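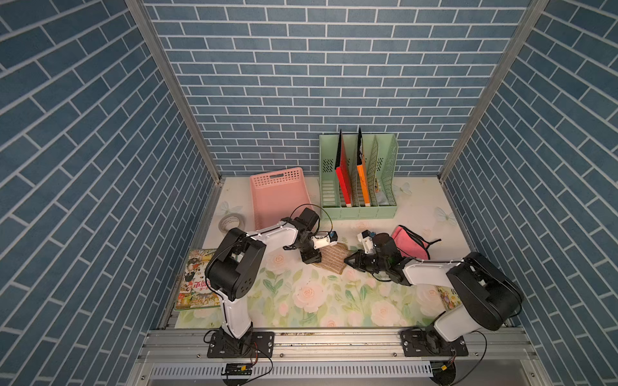 1/ How I finally put my papers in order
Nov 18, 2020

In September I moved from Niradley to Brerley, and all my documents came with me in one shopping bag. Rent contract, tax letters, vaccination card of the cat, everything together. This is a thread on how I sorted it. Maybe it helps somebody who also moved this year.

2/ First I took everything out of the bag and made piles on the bed. I did not read anything at this stage. If you start reading, you will find an old letter and the evening is gone. I know this from the first evening.

3/ I tried to make many categories, with nice labels. It was too much. Now I have only 3: home, money, health. The cat is in health.

4/ Folders with color are better for me than folders with text. Red is for papers which need an answer. Orange is for papers I must keep but not touch. I can find red from the other side of the room, also without my glasses.

5/ Please let the folders stand. Before, I had them lying in a drawer, and the one I needed was always at the bottom. A simple plastic holder with slots is enough.

6/ How long to keep things? It depends on the country and on the type of paper, so please check the rules where you live. I kept the tax letters and all contracts. I threw away 52 envelopes. Why did I keep envelopes? I have no good answer.

7/ Anything with my address or account number I cut with scissors before it goes to the recycling. A shredder would be faster, but it is loud and my walls are thin.

8/ The old apartment in Niradley still sends me mail. If you move, write to the bank, the doctor and the insurance first. I forgot the dentist and got the reminder when the appointment was already over.

9/ Now I sit down with the red folder once a week for 10 minutes. I set the timer on my phone. Most weeks there is one bill and one form, and then I make tea.

10/ Somebody asked me if I scan everything. No - only the rent contract and my diploma. I had to request a copy of the diploma once, and the waiting was long.

11/ Next is the box with cables. If you have a system for cables, please write it under this post.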